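Working rules for simulated tabletop trials: what changes in March
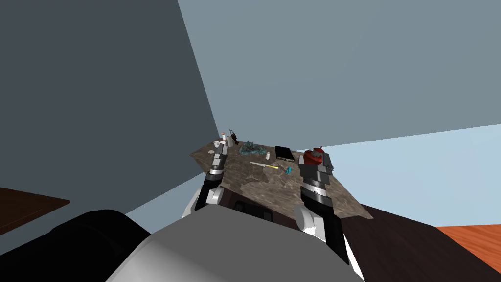

The revised rules for two-arm tabletop trials in simulation apply to all runs logged from the first Monday in March. They replace the draft that has been in use at the Plumville and Amton sites. The main points are set out below for anyone who builds scenes, operates the arms or signs off logs.

Scene files. Every scene must carry a version number and a random seed. A run without both is not counted. In the last review of the Stumuleo archive, 898 of 1,667 runs could be replayed from the stored file; most of the others had lost the seed when they were copied between machines.

Object placement. Objects may be placed anywhere on the tabletop, including close to an edge, provided that the whole base is supported at the start. Mixed sets are preferred to single items. Any object with a blade is to be tagged as sharp in the scene file, and the tag stays on even when the object is only there as clutter. Handover tasks with sharp objects need a separate entry in the task list.

Start and end states. Both arms start from the recorded home pose. Contact between a gripper and the tabletop is allowed but must be logged with peak force. Contact between the two arms ends the run. An object that leaves the table is recorded as dropped, whatever the cause, and is not put back by the operator.

Contact settings. Friction and mass values are to be taken from the shared Amaral table. Local changes are permitted for testing only, and such runs are kept in a separate folder. Tuning friction until a grasp holds, then reporting the result as a standard run, is a breach of the rules.

Reporting. Success rates are given with the number of attempts and the number of scene versions used. Simulated results must be labelled as such in every table and chart heading, including internal slides.

Sign-off takes 2 reviewers, one of whom did not build the scene. The full text runs to 11 pages and is in the shared documents folder, with the old draft kept alongside for comparison. Comments on the contact settings section are open until the end of the month.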